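6 July 2026

Swam before breakfast and I'm still buzzing from it! 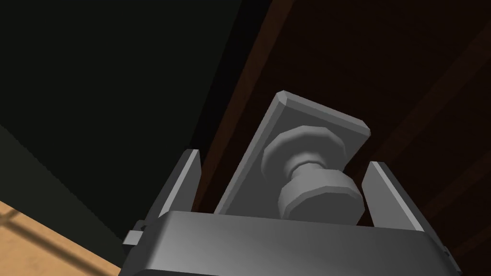
The lake at Corkau was flat as a plate and so clear I could follow the weed all the way down past the jetty. Dilruba got in first, of course, shrieking, and I went in after her before I could think better of it. Eight lengths between the jetty and the buoy, which is my best since April, and my left shoulder didn't grumble once. The breathing is coming at last – every third stroke, both sides, and I hardly swallowed any lake.

Tanvir had brought a flask and those squashed cardamom buns, and we sat on the wall in our towels eating far too many. He wants us all to try the long swim over to Auer, 1,000 metres with a boat alongside. I said yes straight away (mouth full). Kedir says he'll row.

Saw a grebe with two stripy chicks riding on her back, so close I could hear them peeping. Wonderful things.

Must buy new goggles, the strap is going. Also ring Imtiaz back about the spare wetsuit and find out if it has a zip at the back or the front.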